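Romaniuk Releases Stimavlow 2, Planning Software for Robot Arms at the Lab Bench

NAMPORT, June 11, 2023 - Romaniuk today released Stimavlow 2, a new version of its planning and perception software for robot arms that handle tubes, racks and cups on ordinary lab tables. It is open to all current users as of this morning, and we're thrilled to get it out the door!

The biggest change is in how the software plans a grasp. Earlier versions worked out the whole motion before the arm moved and then stuck to it. Stimavlow 2 keeps checking the view from the wrist camera on the way in and adjusts the path as it goes, so a rack that has been nudged a little no longer means starting over.

Clear plastic and glass got a lot of attention too. Depth sensors have a hard time with see-through objects, and our users have been telling us so for years (loudly, and they were right). The new perception module was trained on 2240 labeled wrist-camera views, with acrylic racks, conical tubes and beakers in many of them.
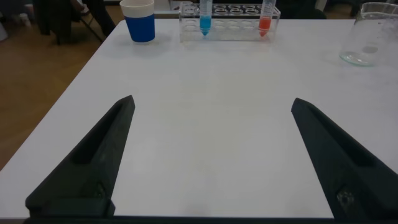

Does Stimavlow 2 need a separate overhead camera?

The wrist camera is enough for tabletop work. An overhead camera can still be added through the settings file, and the planner will use both views if it finds them.

"I love watching it slow down and have a second look before it closes on a tube," said Yavuz Bilgin, who leads software at Romaniuk. "We rewrote the planner from scratch in April, and there were some long evenings, but the team would do it again."

Before release, the team ran 843 pick-and-place trials at its Namport lab and a further 366 at Ornetti, a testing partner that runs its own benches and picked its own layouts. Logs from both sets come with the download, failed grasps included.

Also new are a replay viewer that steps through a run alongside the planner's choices, and a simpler calibration routine for two-finger grippers. Task files from version 1 still load. Custom gripper profiles need to be exported again, and the steps are in the upgrade notes.

Media and technical questions can be sent to the Romaniuk press desk in Namport.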